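PRESS RELEASE
29 July 2020
For immediate use

Raltine brings robot arms to the computer repair benches at Cledcombe

Refurbishment firm Raltine has put robot arms to work at its Cledcombe site, where staff take in old office computers, strip them for parts and get the good ones ready to go out again. 92 people work there. No jobs go as a result, the company said. Some jobs change though, and quite a lot.

Until now each tower was opened, emptied and sorted by hand, start to finish, by one person. Under the new set-up a technician checks the machine in, takes the side off and lays it on the bench. The arms work inside the open case. Technician stays close by, deals with anything awkward and signs the job off.
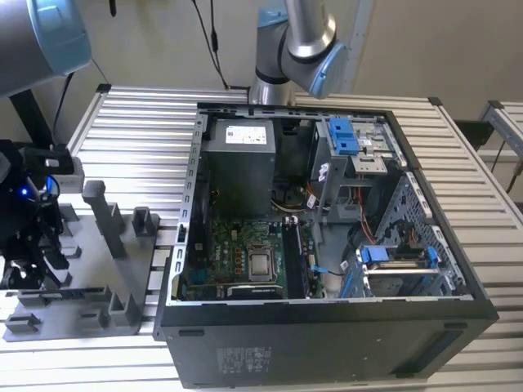 Rasha Jaber said she had gone home with sore wrists for years and would not miss the small screws one bit, but she wanted it in writing that the bench teams get their training before the next benches arrive, not after. Raltine has agreed to that. Training is paid, in working hours, and open to all bench staff including part-timers.

Main changes for staff:

Shifts stay the same length. Bench teams swap tasks halfway through instead of staying put all day.

Fault finding, which used to go to a small group upstairs, moves down to the benches. Pay grade goes up with it.

Any member of staff can stop a bench at any time and doesnt need to ask a supervisor first.

Bench fixtures and the tooling on the arms were worked out with local engineering firm Hettiarachchi, who spent the spring on site with the day shift. Several of the fixtures were redrawn after comments from the people using them.

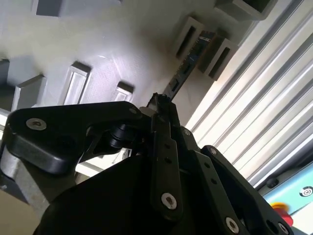
Close-up of the gripper linkage at the Cledcombe site.

"We were slow to ask the benches what they wanted and we should of asked sooner," said Romain Marty for Raltine. "The first layout was wrong. They told us so. The second one is mostly theirs."

The site handled 398 towers in the last full week before the change. Raltine is not setting a higher target for this year. A review with staff follows in November, and the results will be shared with everyone on site. If it goes well the Prestbridge site, with 116 staff, is next. 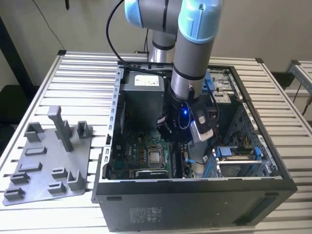 An arm at work over an open tower, Cledcombe.

Press visits are possible by appointment, small groups only, please wear flat closed shoes. Interviews with bench staff can be arranged on request.

Contact: Aleksi Niskanen, Raltine press desk, Cledcombe

ENDS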